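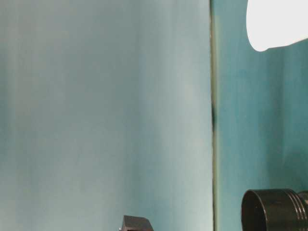 Menov Group, Department of Applied Automation
March 6, 2018

Collection for the Brukell learning system resumed this week, and I wish to record where matters stand. The set now holds 1,505 examples, of which 339 were gathered under the present arrangement. A further 76 have been set aside for review and will not be used in training until their labels have been checked.

Many views from the fixed camera hold little more than the two background panels, one pale blue-gray and one teal, with a vertical seam between them. We have decided to keep such views. A system trained only on crowded views tends to find objects everywhere, and our September trial suffered from exactly that fault.

Very bright areas, such as the white shape at upper right, are to be labeled as unknown unless the operator's notes settle the question. The same rule applies to dark parts that show only at the lower edge - a guess entered as a fact is difficult to remove later.

The next batch will consist of 32 examples.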